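Cuaderno de taller — 29 de junio de 2021

Sigo con la evaluación del programa de mentorías del colegio Stirnik. La dirección quiere presentarlo en diciembre como la gran novedad del curso, y yo no veo todavía qué hay que presentar.

1. Datos de partida
Svetozár Jelínek me pasó las fichas de autoevaluación: 2745 respuestas en total, todas de alumnos que se apuntaron por voluntad propia. Así cualquiera sale contento. Pedí las de quienes abandonaron y me dicen que «no se recogieron». Anotado.

2. Grupos
De los 32 tutores previstos, 7 no entregaron el diario de sesiones. El informe de Mallen habla de «participación plena». Habrá que preguntarles qué entienden por plena. 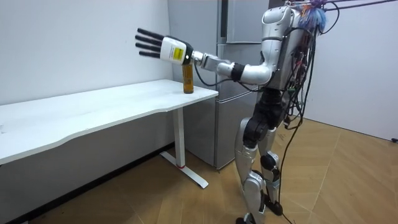
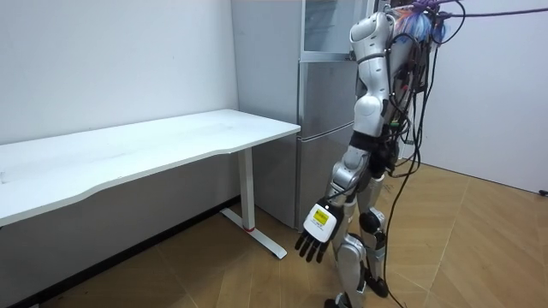 3. Cuestionario Kadrić
Repetí la prueba de comprensión lectora con dos cursos. En uno sube algo la nota media; en el otro, nada. La subida coincide con el cambio de profesora de lengua, así que no se la apunto al programa. Jelínek no está de acuerdo — dice que los mentores también leen con los chicos. Puede ser, pero en los diarios no consta.

4. Plataforma Zokex
Exporta las fechas con el día y el mes cambiados según quién abra el archivo. He perdido media mañana con eso. Por ahora, copiar a mano y no fiarse del resumen automático.

Pendiente: grupo de comparación, aunque sea pequeño. Sin él no firmo ninguna conclusión. Preguntar también quién redactó el lema del folleto.

Contacto | © Cuadernos del taller de evaluación educativa | Volver arriba
Usamos cookies propias y de terceros. Aceptar | Configurar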